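Zollham sim kit, wrist-view pack: worth the license?

Forum: Manipulation and Simulation > Software and Kits
Thread started July 2026

bretlane_k
I'm looking at the Zollham kitchen kit for a door-and-drawer policy we want to pretrain before touching hardware. The base kit is fine, I've used the trial. My question is about the wrist-view pack, sold separately at $1,419 per seat. Does anyone run it on cabinet tasks? The product page is mostly overhead renders and says very little about what the wrist camera gets during an approach.

dsban
I've had the pack since November. Short version: the geometry is good and the materials are uneven.

Panel doors come with modeled grooves and moulding, so you get usable edges at close range. In the older Mallarer assets a door was a flat box with a texture on it, and our depth estimates near the surface were useless. Wood trim has a grain you can track. Painted surfaces are too clean. White doors in particular render close to saturated under the default overhead light, and the panel interiors carry almost no gradient. 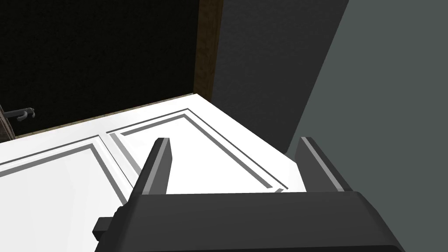 The other thing to check is contact shadow. With the default lighting preset you get very little from the fingers on a bright surface, so the policy has no shadow cue for height. We turned on the area light option and frame time went up by 47 percent on the same card. If you train on depth as well as RGB you may not care.
– Deok-su Ban

pallet_jack
Disagree on the shadows. If your policy needs a shadow to judge height you have a calibration problem. We trained on the default preset, RGB only, and transferred to a real arm with 73 percent success on door opening with no fine-tuning.

dsban
Which doors? Handle type matters more than anything else here. A bar handle on a light door is an easy case. Small dark hook handles against a dark interior are where ours failed, and that is a contrast problem before it is a control problem.

pallet_jack
Bar handles, mostly. Fair point. I still wouldn't pay for area lights in render time. Randomize exposure and move on.

s_shim
Si-eun Shim here, I maintain the Bae importer, so I read the asset files more than I use them. A few notes for the original poster.

1. The wrist camera is parented to the palm link, with a fixed offset. You can override it in the config, but the override is ignored if you load a saved scene. Set it after loading.
2. The collision mesh on panel doors is a plain slab. The grooves are visual only. If you plan to do anything with fingertip contact along the moulding, you will need to build your own mesh.
3. Cabinet interiors have no light of their own. Behind an open door you get near black unless you add a fill.

Item 2 is documented, on the last page of the manual.

bretlane_k
Item 2 is a problem for us. One of the test cases pulls a door open by its edge with a fingertip, no handle. Would a slab be good enough for that?

s_shim
For an outer edge, yes. The slab matches the outline of the door. It only goes wrong on the face.

orrin77
Has anyone compared this to Bretance? They include wrist view in the base price.

dsban
I ran both for a month. Bretance has the better physics and the worse kitchens. It ships four cabinet models, all with flat fronts. Support answered tickets faster. If your doors are flat I'd take Bretance and keep the money.

pallet_jack
Agree with that one.

orrin77
Flat fronts would cover most of what we see in rentals. Thanks.

bretlane_k
Ours are nearly all panel doors, so that rules it out. I'll ask Zollham for a one-seat evaluation with area lights enabled and try exposure randomization first. s_shim, is the load-order bug in the saved scenes going to be fixed, or should I script around it?

s_shim
Script around it. The ticket is open and has no milestone. I can post my loader tonight, it's short – you will have to change the link names.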